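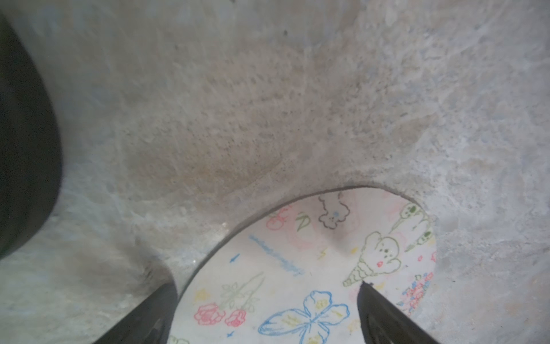 Gripper-level view at one of our two-arm stations, with a doodled design between the fingers.

About Tostisura

Tostisura is a teleoperation and demonstration company. Our operators guide robot arms through everyday handling tasks, by hand or by remote control, and we deliver the recorded motions to the teams that train robots on them. The company was formed when two small groups, Jevholm and Quintero, combined their workshops and their staff. Jevholm had built arm stations for teaching laboratories. Quintero had trained remote operators. Both names survive in our internal departments: Jevholm looks after the stations, and Quintero looks after the people who run them.

What We Do

A client sends us a task in plain words, such as clearing small items from a surface or sorting flat objects into a tray. Our staff write it up as a task sheet, test it at a station and agree on the starting layouts with the client before recording begins. A standard order is 400 demonstrations of one task. Larger orders are delivered in batches of 50, so that the client may review each batch and ask for changes while the work is still under way.

Thin, round and overlapping items receive particular attention at Tostisura. They are awkward to grasp, and an experienced operator will often approach the same item in several different ways. We keep these differences in the record. Failed grasps are also kept, marked as such, unless the client asks us to remove them.

Our Operators

Every operator completes a training course of 3 weeks before working on a client order. The course begins with one arm and slow movements, and moves on to two-arm work once the supervisor has signed the practice log. Sessions are kept short, with a break between them – steady hands matter more to us than a high daily total. Operators may return a task sheet to its author if any instruction is unclear.

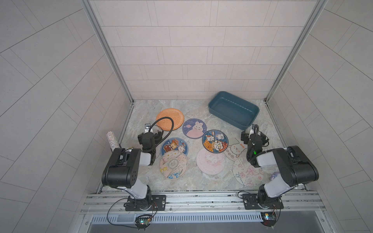

Vatska, Our Task Library

Vatska is the library in which our task sheets, layouts and review notes are kept. It now holds more than 552 task sheets, each with its revision history. Clients may order from the library or commission new tasks, and commissioned sheets remain private to the client unless both parties agree otherwise.

Visits and Inquiries

Station visits for prospective clients and school groups resume in July. Requests should reach our office by 22nd June and should state the size of the group and any access needs. Visitors are welcome to try guiding an arm under the supervision of a member of staff.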